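Ticket: gripper reports closed while fingers are open
Product: Transide two-arm controller, simulation build
Site: Jovholm test kitchen
Opened: May 11, 2020
Status: awaiting vendor
Priority: 2

1. Symptom
Counter pick task, carafe as target. The controller logs GRIP_CLOSED with the fingers still apart, then starts the lift. No fault is raised and the arm carries on through the rest of the program. The gripper was in front of the carafe on the coffee maker.

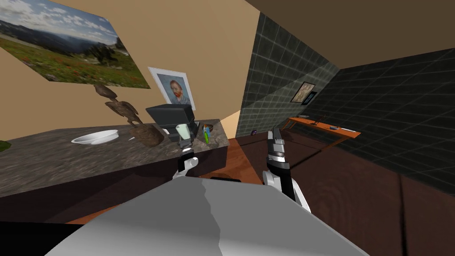

Lazarević: Same behaviour on our Skendden build. Check the grip timeout before you touch the force settings. Ours was set to 3000 ms and the state flipped when it expired, with no contact registered at all.

2. Checks done
Timeout confirmed at 3000 ms. Ran the task 37 times with force limits at default. The false state came up with either arm, so a single bad joint model is unlikely. Restarting the controller made no difference. Wrist view pulled for comparison with the log - nothing between the fingers, wide gap, large brown surface close behind.

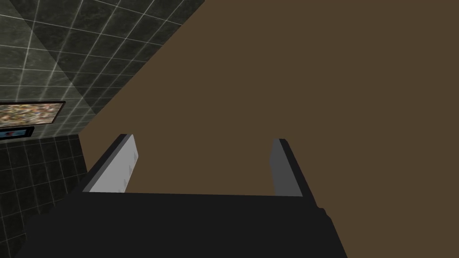

3. Workaround
Disable automatic lift on GRIP_CLOSED. Require a contact signal from both fingers before any upward move. Do not raise the timeout - it only delays the false state.

4. Open items
Vendor to confirm whether the August release separates timeout from closure. Ticket stays open until the safety stop has been retested.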